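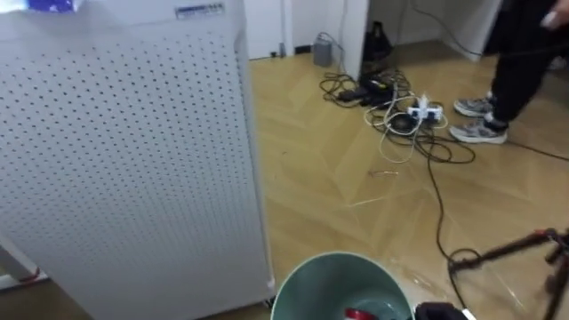

Nathalie MacLeod asked, when the outline of this talk was circulated, whether fitting a different gripper to each arm of the same robot could be called a fair comparison, given that a right arm and a left arm are never quite alike. The objection is a proper one and should be answered before any results are shown. Say plainly that the grippers were exchanged between the arms at the halfway point, and that the figures on later slides combine both fittings.

Opening remarks

Thank the hosts. State the purpose of the work in one sentence: the Dương laboratory wished to know which of two grippers should be ordered for its household tidying programme, and under what conditions the other might still be preferred.

The grippers are the Vider, a black claw with two curved fingers, and the Skullis, a white and black unit carrying a yellow label. Both were driven by the same Jistach controller with the same force limit. Should the audience ask about the older controller, reply that it was withdrawn in November and that no results from it have been kept.

Trials

There were 200 trials: 50 for each gripper on each of the 2 tasks. The first task was to take a light waste bin by the rim, lift it, and set it down again in the same place. The second was to pick up a small wrapped packet from a raised surface.

A trial was counted as a success if the object was held for 3 seconds without slipping. Mention that the operators could halt a trial at any time, and that a halted trial was counted as a failure whatever the cause. Some members of the audience will consider this severe. The rule was agreed beforehand and it should be defended.

Pause before moving to the room itself. The trials were carried out among ordinary furniture, with a desk, a cabinet and a white perforated panel on casters within the working area. Floor space was the main limit on how the robot could approach an object, and several routes planned in simulation could not be used.

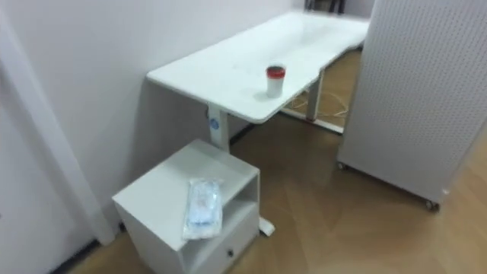
Results by task

Bin. The Skullis was the better of the two. Its grip on a thin rim was steady, and it seldom needed a second attempt. The Vider tended to close with one finger slightly ahead of the other, which pushed the bin away before the grip was complete. Altering the closing speed reduced the fault and did not remove it.

Packet. The order was reversed. The curved fingers of the Vider could be brought down over a packet from above, and a small error in position mattered very little. The Skullis required a more exact approach, and the operators reported that soft wrapping was apt to fold beneath it.

Do not read out the full table. Refer those who want it to the printed handout, and note that the halted trials are listed there separately.
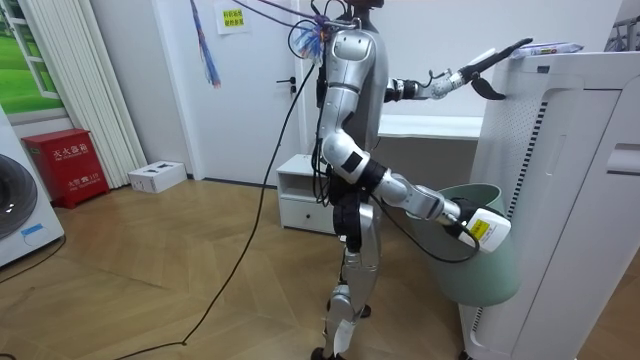
Left arm at the rim of the bin; right arm above the packet.

Allow the audience a moment with this slide, then take up the matter of reach. Working with both arms at different heights placed a heavy demand on the operator's attention. The head camera could not always give a clear view of both grippers, and the operators asked for a second view from the side. The request has been accepted for the next series.

Recommendation

The Skullis is recommended for bins, baskets and similar rims. The Vider is recommended for small soft items. A mixed fitting remains possible under the Jistach controller, though the force settings must be saved separately for each arm, and the present menu makes it easy to overwrite one with the other.

Questions likely to be raised

Cost: refer to the purchasing office. Wear on the finger pads: not measured in this series. Heavier objects: none were attempted, and no estimate should be offered from the platform.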